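Garden and Outdoors > Sheds and Outbuildings

What can I put down on a cold concrete floor?

Posted by mossybank, September 8, 2020

Hello all, I hope everyone's keeping well. We moved to Cladden in the spring and inherited a lovely old outbuilding with a bare concrete floor. I'd like to turn it into a little sewing room before December, but my goodness, it's hard on the feet, and the dust gets into everything (I found it in my button tin!). We've got £700 put by for the whole room, heater and shelves included, so I can't go mad. Do I paint it, lay something over it, or just wear thicker slippers? There's no sign of damp that I can see, but then I'm not sure I'd know what to look for.

kettle_on_twice
Slippers! Only joking. We painted ours and it looked smashing for one winter, then it started lifting by the door. I'd never do it again.

Ziludum
Welcome to Cladden, and what a nice project to have on the go. Before you spend a penny, do the old plastic test. Tape a square of clear polythene flat to the floor, seal it well on every side and leave it for a couple of days. If you find beads of water underneath, or the concrete has gone darker, you've got moisture coming up and you'll want to sort that out first.

If it stays dry, give the floor a really good vacuum, then brush on a dust sealer. Two thin coats are better than one thick one, and do leave the door open while it dries, as some of them smell dreadful. After that I'd simply lay mats where you stand and sit, and leave the rest bare. You can lift them to sweep, and take them with you if you ever move.

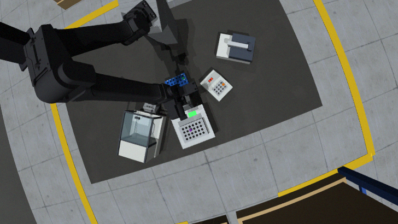
Dark charcoal mat on pale grey concrete.

I went for a dark colour in my own workroom and I'm glad of it, although I will say that every snippet of white thread shows up, so you might like something in the middle for sewing. The whole job came to £119 for me, sealer and brushes included, and my knees have been thanking me ever since. Do let us know how you get on with the plastic test!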